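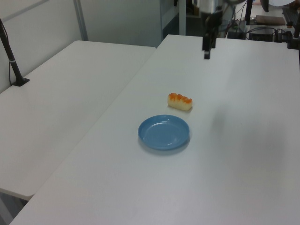

Play Food and Plates: Why Pretend Meals Look the Way They Do

A blue plate and a small loaf of toy bread are enough to start a pretend lunch. You may have things like them at home or at school. Toy food looks simple, but people have to make a lot of choices before it ends up on a table.

What makes it look like bread?

Real bread comes in many shapes. A toy maker usually picks one that you can recognize quickly. The toy loaf on the white table is long, with a bumpy top that looks like four round lobes in a row. Some real rolls are baked that way. The baker sets balls of dough close together, and as they grow in the oven they push against each other and join up. When the bread is done, you can pull the pieces apart.

Color helps too. The toy has a pale cream body and an orange top. Real bread often has two colors like this. The outside gets the most heat, so it turns darker. The inside stays pale. Bakers sometimes brush the top with egg or milk before baking, and this makes the crust shiny and golden.

Why do plates have a rim?

Look at the edge of the blue plate. It is slightly raised. A raised rim helps keep sauce, crumbs, and rolling peas from going over the side. It also gives your fingers something to hold.

This plate is shallow, so it would be good for bread or a sandwich. Soup needs something deeper – a bowl.

Most plates are round. A round plate has no corners to chip, and it looks the same whichever way you turn it.

Why does the plate have a shadow?

The plate blocks some of the light, and the table beside it looks gray there. The loaf makes a faint shadow too. You can try this with a lamp. Put a cup on a white sheet of paper and shine the lamp from one side. Then move the lamp higher. The shadow gets shorter.

The bright spot on the plate comes from the light overhead. Smooth, glossy things send light back in one main direction, and rough things scatter it. That is why a glossy plate can shine while a matte table does not.

Try it: set a pretend table

You need a plate, a piece of toy food, and 2 sheets of plain paper.

Lay the sheets side by side to make your table. Put the plate near the middle of one sheet and the food a little way behind it. Now draw what you see, including the shadows.

Next, put the food on the plate and draw it again. Has its shadow changed? Part of it may now fall on the plate, where it can be harder to see.

When you finish, put the toys back in their box. Toy food is for pretending only, so keep it out of your mouth, and keep small pieces away from babies.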